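Bench arm tips: setting up and testing the Histutero kit at home

Workshop tips, updated 29 April 2024
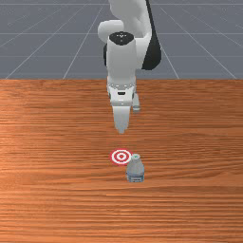
Bottle-to-target exercise in the simulator, gripper open above the marker.

These notes cover the Histutero bench arm kit and the Simisis simulator supplied with it. They are written for people who want a small arm on a kitchen worktop or workshop bench for moving light items from one place to another. The kit was bought at the normal price of £2,398. The version with the taller stand costs £3,923 and is otherwise the same, down to the screws.

Before you unpack

Measure the bench. The base plate takes four bolts and needs a solid top beneath it. A folding table will not do. If the worktop has an overhang at the back, fit the plate clear of it so that the nuts can be reached from below.

Check the height of any wall cupboards. The arm bends upwards at the elbow when it reaches close to its own base, and the manual gives only the flat reach. The clearance figure is on the drawing inside the lid of the box.

Do not plug the arm into the same extension lead as a kettle or a table saw. Ours stopped twice in April with a supply fault when the saw was started. Moving it to its own wall socket cured this.

Start in the simulator

Install Simisis first and run the bottle-to-target exercise before bolting anything down. It uses a plain wooden table, a round marker with red and white rings, and a small water bottle. The bottle has to end up standing on the marker. It starts very close to the marker, which makes the exercise harder than it sounds, as a gripper coming straight down over the bullseye has little room on the bottle side.

Settings that worked for us:

Approach height: raise it until the finger tips pass well clear of the bottle cap. The default is set for low blocks.

Approach direction: from above for blocks and tins. For bottles, try a grip from the side, low on the body.

Closing speed: slow. Fast closing pushes a light bottle over before the second finger meets it.

Lift before sliding: always on. With it off, the bottle drags across the table and catches.

Release pause: one second. Shorter pauses gave us tipped bottles when the hand pulled away.

Save each set of values under the name of the object. Simisis keeps 16 slots and overwrites the oldest when they are full, with no warning. Export to a file once a week if you change settings often.

Check the view from more than one side. From the front, a finger tip can look as if it is directly over the centre of the marker when it is some way behind it. Turn the view to look straight down and then along the table edge. The grid on the floor is of little help in judging height above the table, so use the height readout.

Moving to the real bench

Load one saved set only. Run it at quarter speed with nothing on the bench, and watch the cable at the wrist through the full movement. If the cable pulls tight at any point, re-clip it with more slack and run the same movement again.

Mark the target. A printed disc under clear tape is good enough on a bench. On a kitchen worktop use a removable sticker, as the glue on the supplied markers leaves a ring that needs white spirit.

Use a part-filled bottle for the first trials. An empty one slides away from the fingers and a full one can slip through them. Tighten the cap. Dry the outside with a cloth each time, especially if the bottle has come out of the fridge.

Wood tops vary. Oil finishes are slippery for a few days after a fresh coat, and anything standing on them will shift when touched. Leave the top to harden before testing. On a varnished top we had no trouble.

Keep hands, sleeves and tea towels off the bench while the arm is powered. The stop button should be within reach of wherever you stand, which usually means moving it from the place shown in the manual.

Care and cleaning

Wipe the fingers with a damp cloth and a drop of washing-up liquid. Flour and sawdust both get into the slides. Use a dry brush for these and do not blow them out with compressed air, which drives the dust further in.

The finger pads wear at the tips. Replace them in pairs. Bayram sells spare pads that fit the Histutero hand, and they are slightly softer than the originals. They hold smooth plastic better and mark sooner when used on metal tins.

White housings show grease. Clean them with the power off. Cream cleaner dulls the surface and should be kept away from it.

Check the four base bolts monthly. On softwood tops the washers sink and the bolts loosen. A wide steel plate under the bench spreads the load.

Set-up service

Skumcombe offers a home set-up visit in which the base is fitted, the arm is levelled and one task is prepared for your own bench. It took a morning. The fitting was tidy and the bolts were tightened properly. The task set left behind was the standard block routine with a new name, and we had to change the approach height ourselves before it would clear a bottle. Anyone able to drill four straight holes can leave the visit out. If you do book it, give them the height and width of the item you want moved, and have one ready on the bench.

Points for and against

For: clear simulator, quiet motors, spares easy to get, stop button of a decent size.

Against: saved settings overwritten without warning, manual gives flat reach only, marker glue, short wrist cable, no cover supplied.

Suitable for light, upright items on a flat, clear surface. Not recommended for glass, hot pans or anything with a handle that swings. Results in the simulator carried over to the bench with small changes to height and closing speed, and most of our set-up time went on those two values.

Related tips: fixing a vice to a thin bench top; removing sticker residue from oiled wood; choosing a wall socket for workshop tools.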